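Sorting flat boards from trays into a slotted rack

Last revised July 30, 2021, by Yolanda Gallardo

Use two shallow black trays with raised rims and one ribbed rack. Put the trays side by side on the left half of the table and leave a gap between them so each rim can be gripped separately.
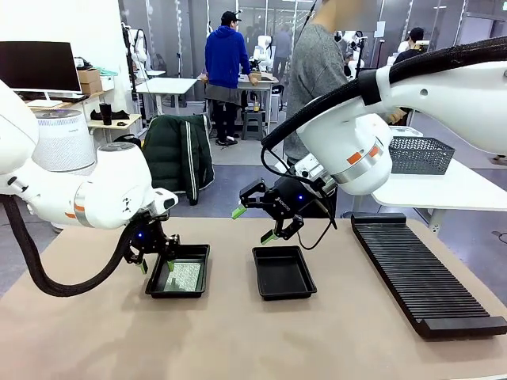 Lay one board flat in each tray. Do not stack. A Tovar tray takes a second board physically, but the lower one gets scratched on removal.

Set the rack at a diagonal on the right, and check that the slots are clear for their full length. 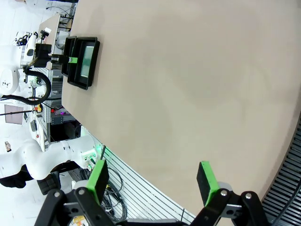 Lift each board by its edges and lower it vertically into the slot. Leave 2 empty slots between boards. If a board leans more than 5 degrees, reseat it. Record the rack number (ours is 592) on the batch sheet before moving anything.

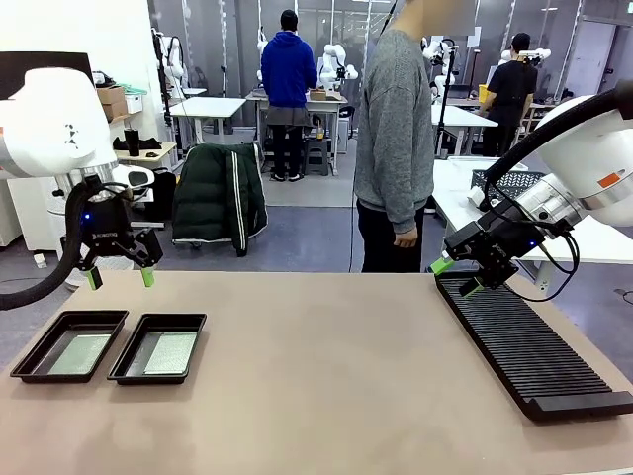
Dougal Hepburn writes that one empty slot is enough for thin boards, provided the rack stays on the bench and is not carried.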